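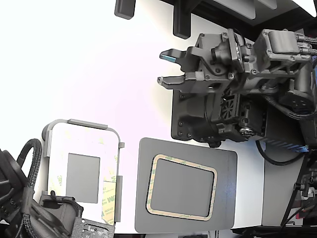 Tilanel demo collection – questions I keep getting

How many examples do we have?
1095 as of 6th February, and I'd love more before May! Each one is a full run, start to finish.
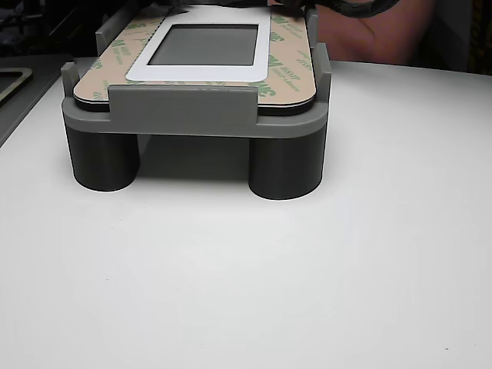 Do I throw away a run if I fumble?
Keep it, tag it "recovery" and carry on. The model needs to see a slip being fixed.

How long should a run take?
I aim for 18 seconds (61 is my worst so far – ouch).
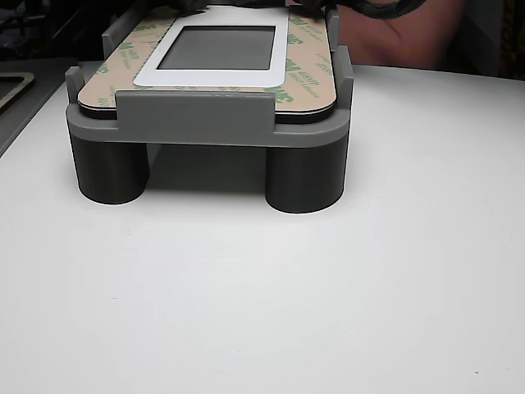 Pao-chu Hsueh wrote in to say that slow, steady runs trained better than fast ones on Druller, so please don't rush.

Can I move the fixture between runs?
Please do, a little each time. Turn it a bit, too,

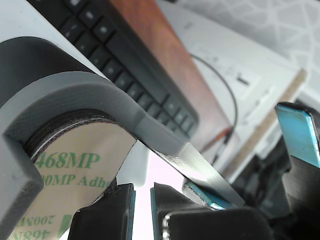

and then log the new spot before you hit record.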